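De l'usage du vinaigre domestique et de la tenue d'un registre

La question de la conservation du vinaigre maison m'a été posée à plusieurs reprises depuis la publication de mon billet sur les cidres tournés. Il m'a paru utile d'y consacrer un texte distinct, dans lequel j'expose la méthode que j'applique à domicile ainsi que les réserves qu'elle appelle. Les lecteurs qui disposent déjà d'une mère active pourront se reporter directement à la partie relative au soutirage.

Je rappelle en premier lieu que le vinaigre procède d'une double transformation : le sucre devient alcool, puis l'alcool devient acide acétique au contact de l'air. La seconde étape exige de l'oxygène. Il convient donc de couvrir le récipient d'un linge serré et de proscrire tout bouchon hermétique tant que l'acidification n'est pas achevée. J'ai moi-même perdu une cuvée entière de poiré pour avoir méconnu cette règle, par crainte excessive des moucherons.

Le choix du vin de départ appelle quelques observations. Un vin fortement sulfité retarde le travail des bactéries ; un vin trop riche en alcool l'entrave également, et il est d'usage de l'allonger d'eau non chlorée. Tobias Yazzie, avec qui j'entretiens une correspondance suivie sur ces matières, recommande de laisser le vin ouvert une nuit avant de l'ajouter à la mère. Je me suis rangé à cette pratique, sans pouvoir affirmer qu'elle modifie sensiblement le résultat.

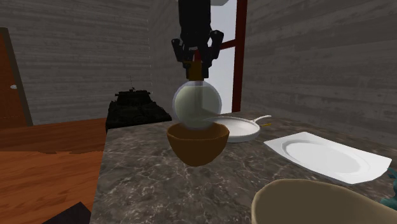
S'agissant du soutirage, la prudence commande de ne jamais prélever plus de la moitié du volume et de compléter lentement, par l'intermédiaire d'un entonnoir à long col, afin de ne pas noyer le voile. Une mère qui tombe au fond n'est pas nécessairement morte. Un nouveau voile se forme le plus souvent en surface, et l'ancien peut être retiré lors du nettoyage suivant. En revanche, toute moisissure sèche ou duveteuse impose d'écarter l'ensemble, mère comprise.

Vient ensuite la question du registre. J'ai longtemps considéré que la mémoire suffisait. Les faits m'ont donné tort : en septembre, au moment de mettre en bouteilles, je me suis trouvé devant 2 bonbonnes dont aucune ne portait d'étiquette, l'une issue d'un cidre acheté à Dudley lors d'un séjour, l'autre d'un vin blanc de cuisine. La dégustation n'a pas permis de trancher avec certitude. Je consigne désormais l'origine du vin, la date de chaque ajout et l'impression laissée au nez. Mon registre compte à ce jour quelque 41 entrées – certaines fort brèves, je le concède.

Harriet Haverford, dont la petite production de Fellemness m'a servi de modèle, tient le sien sur des fiches cartonnées suspendues au goulot. Le procédé est commode, à ceci près que l'encre supporte mal les coulures. J'ai préféré un cahier relié, rangé dans le tiroir sous l'évier, et de simples numéros peints sur le verre.

Pour ce qui concerne la maturation, je laisse reposer le vinaigre filtré plusieurs mois à l'abri de la lumière, en bouteilles remplies jusqu'au col. L'aromatisation à l'estragon ou à l'échalote n'intervient qu'ensuite, et toujours sur une quantité réduite. Il importe enfin de signaler que l'acidité d'un vinaigre domestique demeure variable. Je déconseille formellement de l'employer pour les conserves de légumes, à moins d'en avoir mesuré le titre.

Un prochain billet traitera du vinaigre de miel, au sujet duquel mes essais restent incomplets. Les observations relatives au présent texte peuvent être déposées dans les commentaires, que je relève le dimanche.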